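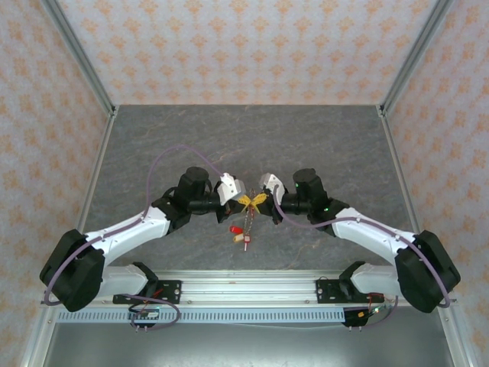
One of the bench operators at Iveck remarked, in the first review meeting after the two-arm cell went into use, that her job had gone from handling parts to handling exceptions, and that the job description on file still covered only the first. The remark is used here as the starting point for Unit 7, on task allocation at a mixed human and robot workstation.

Unit 7: Task allocation in small-item handling
Handout, revised 2025-01-09
Read before the session. Bring the allocation worksheet from Unit 6.

1. The work before the change

Iveck runs a returns and repacking site at Ostitia. Small metal goods and accessories arrive mixed. An operator took an item from the tray, turned it over, checked both faces, separated anything attached to it, and placed it in the outgoing bin. The work instruction listed this as a single task. A time study carried out in May broke it into five elements:

Pick
Reorient
Inspect
Separate or untangle
Place

Mean cycle time was 20 seconds. The mean hides the spread. Rigid items with a plain outline were finished quickly. Items with chains, ribbons or tags took much longer, and most of the difference fell in the reorient and separate elements.

2. Why two arms

A single arm can pick and place. It has difficulty turning an item over without setting it down, and it can't easily hold one part still while pulling on another. People do both without thinking about it, so neither action appeared in the original work instruction. With two arms facing each other across a shared surface, one gripper can hold while the other takes a new grip. The term used in this course is regrasp.

Regrasp of a rigid part is mainly a matter of position. The second gripper has to reach a free edge without pushing the part out of the first. Regrasp of a part that bends or hangs is a different problem: the shape changes when the hold changes, and the position recorded before the grip may be wrong after it. For planning purposes, treat these as two separate tasks with separate error rates. Plans that average them will understate the staffing needed for exceptions.

3. Allocation at Ostitia

The cell was given pick, reorient and place for rigid items. Inspection was shared. Separation stayed with the operators. The scheduling software, Godari, assigns each tray to a station according to item class, and the class is entered by the operator at intake.
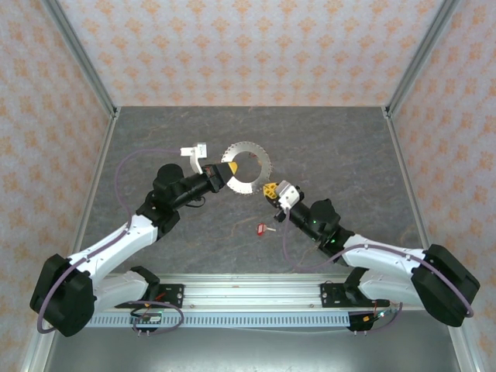
Intake therefore became the step on which the rest depends. An item entered in the wrong class goes to the wrong station, and the error shows up later as a cell stop. In the first weeks the stops were logged against the cell. When the log was changed to record the class entered at intake, a large part of them moved to that heading. No operator had been trained in classification, and the class list had been written without asking the people who were to use it. A revised list, drafted on the floor, replaced it.

4. Effects on the job

Pace. Operators had set their own pace within the shift target of 500 items. Under the new arrangement the trays arrive when Godari releases them. Several operators reported this as the largest single change, ahead of the cell itself.

Physical load. Repeated pinching and wrist rotation went down for those at intake. It went up for those at the separation bench, where only the difficult items now arrive. Rotation between the two positions was introduced at 3 changes per shift.

Skill. Clearing a stop calls for knowledge of the rail, the wrist joints and the grippers, and of the safe state of each. Iveck first reserved this for maintenance staff. Waiting time was long, and first-level clearing was later passed to operators after a two-day course, with a change of pay grade.

Contact. Under the old layout, operators faced each other across the bench. Intake and separation are now at opposite ends of the room.

5. A comparison case

Stöckli, a repair shop with a similar product mix, kept every element at one bench and let the operator decide item by item whether to pass work to the arms. Throughput was lower than at Ostitia. Misclassification was not recorded as a category, there being no intake step.

6. Preparation for the session

Redraw the five elements as a flow chart, with a separate branch for items that bend or hang.
Mark each point at which a person makes a decision that the work instruction does not mention.
Write a half-page job description for the intake position, including stop clearing and the authority to halt the release of trays.

Worksheets are collected at the start of the session. Unit 8 covers stop logs and how their headings are chosen.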